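How to Sort a Big Tub of Toy Bricks (and Enjoy It!)

April 28, 2019
Posted by Jui-lin Hsieh

So you've been handed a giant tub of building bricks, maybe from a cousin or a yard sale, and the kids are already elbow-deep in it. Wonderful! Sorting is my favorite part of the hobby, and a 2000-piece tub makes a great weekend project.

Start with a wash. Put the plain bricks in a mesh bag, swish them in lukewarm water with a squirt of dish soap, rinse, and spread them on a towel for 24 hours. Keep stickers and anything with a battery out of the water.

Next, split by size before you even think about color. Big toddler bricks go in one bin, regular ones in another, and baseplates stand upright along the side like records. I know color sorting looks gorgeous on a shelf, but try finding one tiny red hinge in a drawer of 1000 red pieces!

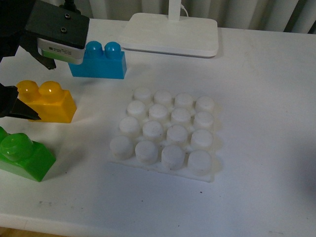 What should I do with bricks that don't match the main brand?

Give them their own bin. Some will snap on fine and some will be too loose or too tight, so test each kind on a brick you know is good before mixing them in.

Once the sizes are apart, go by shape: plates, slopes, wheels, windows, then a "weird stuff" box (mine is always the first one the kids open). Shallow drawers beat deep ones, and a taped-on sample piece makes a better label than words for anyone who can't read yet.

I'll be tackling wheels and axles in July, so start saving your jam jars.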